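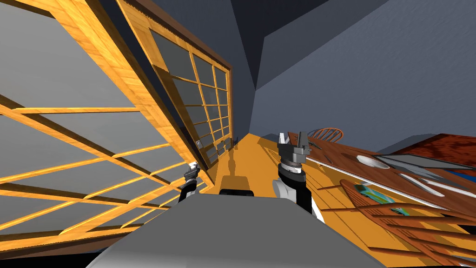 Verkthorpe sim bench, 4/14/26. Teleop, dining room scene, Kirnura build.

Goal for the day was clean demos of the table task: drive up, pick a utensil, put it in the bowl. Leader arms recalibrated before the first take. Left wrist offset was out again, corrected in the config and saved under the Stostimik profile. Operator view is the head camera only.

Took 100 attempts, kept 9. Most of the rejects are base motion. The pedal mapping still sends a small yaw command at rest, so the body drifts while the operator is busy with the gripper. Set a deadband and the drift stopped. Should have been done before take one. 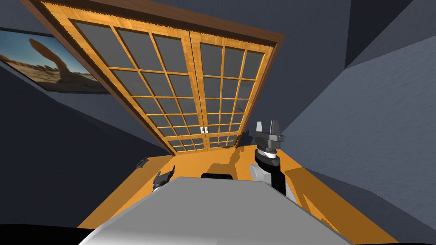

Door task is next on the list and needs its own reset pose. The table pose leaves the forearm too high for a handle approach, and the operator spends the first part of every take lowering it. Those frames teach the policy nothing useful. Trim them or start lower.

Control loop latency: 297 ms at worst, almost all of it in the video path. Operators overshoot at that figure and then correct, and the correction ends up in the data. Try the smaller stream before blaming the arms.

Osei replay script crashed at step 529 on two of the kept files. Same step both times, probably the buffer length. Not looked at yet.

To do: rerun the kept set through replay, write the low reset pose, log pedal input as a separate channel. Full set due in May.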